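Prulano Konjac Puff and Silicone Blender Set: two months on

I have a drawer of things that were supposed to change how I put on foundation. There's a vibrating one in there that sounds like a bee in a jar. So when the Prulano set came up in the Sotance sale with the words "airbrush finish in half the time" across the top of the page, I was not the easiest person to win over, and I should say at the start that I bought it with my own money and sent no message to the firm before writing this.

What you get is a silicone blender about the size of a hen's egg, a konjac puff that arrives hard as a biscuit, a small scrubbing mat, and a leaflet. The leaflet talks a good deal about 1904, when a Mr Christodoulou is said to have opened a chemist's shop and sold the first sponges under the family name. I have no quarrel with a bit of history, but a chemist's shop has very little to do with moulded silicone, and I'd have swapped the whole page for one paragraph on how to dry the puff.

The claims

There are a lot of them. The blender is meant to use less product than a foam sponge, to be easier to keep clean, to suit every skin type and to last for 3000 uses. I can't test the last one. Used once a day, that would take me over eight years, and I don't expect to care about this blender in eight years. I'd like to know who did. The packet says "in testing", with no word on whether that means a face or a machine pressing it against a plate.

The puff is said to "gently lift away tiredness". I take that to mean it washes your face.

Using the blender

My usual foundation is a fairly thin one, medium cover, nothing dear. With the silicone it slid. I'd dab it on my cheek, it would go a bit sideways, and I'd chase it towards my ear. Patting worked better than wiping, and very light patting better still, but by then I was spending longer on it than I do with a damp foam sponge, which I can manage half asleep at quarter past six in the morning.

I then tried a thicker cream foundation, and that went much better. It gave a smooth layer across the forehead and chin with no streaks, and the cover was heavier than I get with foam. If you like a full face of makeup, you may well get on with this. Around the nose it was poor. The narrow end isn't narrow enough, and it has no give, so you press and it skates over the crease and leaves a little line of product on either side. I finished that part with a finger every single time.

Under the eyes I gave up after the first week. Concealer sat on top of the skin and stayed there, looking like concealer.

Does it save product? Yes, a little, and I'll give them that. Foam drinks foundation and silicone can't. My bottle has gone down more slowly than usual. On the other hand I've also been putting on thicker layers to get an even result, so I wouldn't buy it as a way of saving money.

Powder is a waste of time with it. It picks up nothing and puts down less.

The konjac puff

I came to this half of the set expecting to bin it and it's the bit I've kept using. You soak it for a few minutes until it goes soft and slightly slimy (there's no nicer word), squeeze it between your palms and rub it over your face in circles with or without cleanser. It took off a normal day's makeup with a mild gel wash. It did not take off waterproof mascara, and I wouldn't drag it over my eyes trying.

My skin is dry along the jaw and it didn't sting or leave red patches. Whether it did anything beyond what a soft flannel does, I couldn't tell you. A flannel goes in the machine at sixty and comes out ready for another year. The puff is meant to be replaced after six weeks, and mine had begun to crumble at the rim before that.

Drying is the real problem. It comes with a loop of string, and the leaflet says to hang it "in a ventilated place". My bathroom has no window. After the first few days it smelled of pond, so it moved to the airing cupboard, where it dried fine and went rock hard, and I had to remember to fetch it every evening. Plenty of people will not do that, and a damp puff left in a shower is something I'd rather not put on my face.
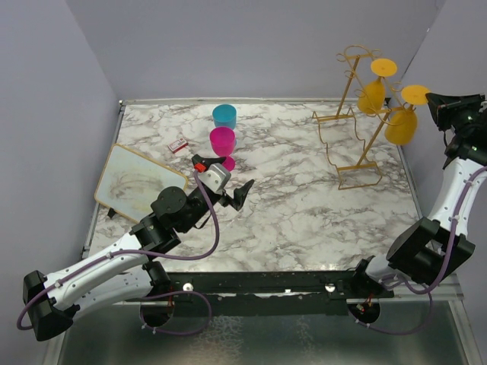

Cleaning

The blender is as easy to clean as they say. A drop of washing-up liquid, a rub with the thumb, rinse, dry on a towel, done. No stains, even after a month of the cream foundation and one go with a berry-coloured blusher that has ruined every foam sponge it ever met. If you are the sort of person who looks at an old sponge and feels guilty, this is a proper point in its favour.

The scrubbing mat is pointless. The ridges are too shallow to do anything a thumb can't, and it's too small for brushes bigger than an eyeshadow brush. It does slide about in the basin nicely.

Other opinions

I passed the blender to Ott Petrauskas, who does stage makeup for our local amateur dramatics and has far more patience than I have. He washed it, used it for an evening of greasepaint and heavy cream base, and liked it a lot more than I do. His view was that foam is hopeless with anything oily, that he gets through heaps of it, and that for putting a thick base on a big flat area quickly the silicone was quite good. He also used his fingers round the nose. He asked if they made a larger one. They don't.

I also read through the write-ups on the Sotance page, all 700 or so that were there when I looked in June. Most of the top marks had been left within a day or two of delivery, and they're about the colour and the packaging. "Can't wait to try it" is not a review. The ones written after a few weeks are fewer and cooler, and the same two moans keep coming up: product sliding, puff going off. One buyer, Grigoris Tsakiris, had written a long and sensible piece about using it for sun cream, which I hadn't thought of. I tried it. It works well for that, keeps your hands clean, and doesn't soak up half the tube. I've carried on doing it.

Against the Plonitz sponge

The obvious thing to set it beside is the plain Plonitz foam sponge, which I've bought on and off for years and which costs a good bit less than this set. The Plonitz has to be wetted, it stains, it tears if you dig your nails in, and you need a new one every couple of months. It also does a better job on my face. The finish is softer, it gets into the corner of the eye, and it tidies up mistakes, where the silicone just moves them somewhere else. With a thin foundation there's no contest at all.

For cream foundation I'd call it even. For sun cream, the Prulano. For travelling, probably the Prulano too, as you can wipe it dry and drop it in a bag without it going sour.

The price

The full price is too high. In the sale I could just about stomach it, though I'd have been happier paying for the puff and the blender separately and leaving the mat and the family history behind. The "save when you subscribe" button sends you a new puff every six weeks, and I'd be careful there, as a plain konjac puff from a chemist's shelf looks and feels the same to me and you can buy one when you need one. Check the box at the till as well. Mine was already ticked.

Returns are allowed only if the inner seal is unbroken, so you can't try it and send it back. I understand why, with something that goes on your face, but it does mean those claims have to be taken on trust.

Marks

Silicone blender: 2 out of 5 with thin foundation, a point more if you wear cream.
Konjac puff: 3 out of 5, if you have somewhere airy to hang it.
Scrubbing mat: none.

Would I buy the set again? No. I'd buy the puff on its own now and then, and I'll go on using the blender for sun cream until the summer's over. The foundation has gone back to foam.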